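I finally made it out to the Skimholm open workshop on Friday, mostly to see the two-arm table that a couple of members have been building there since November. They want it to set a place for dinner - plate, glass, the lot.

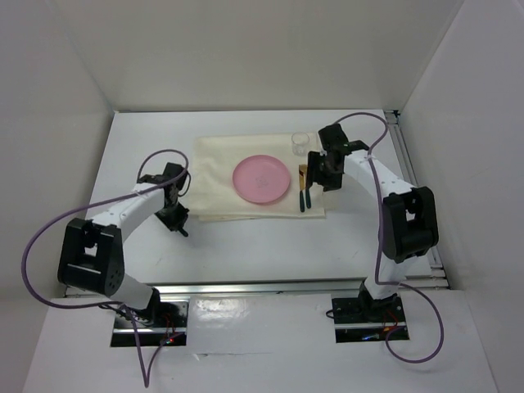
The build has cost them 2000 so far, and the walls went up last. I got to ask way too many questions about cable routing! Next stop is Vestlow, if I can get my own gripper to close by then.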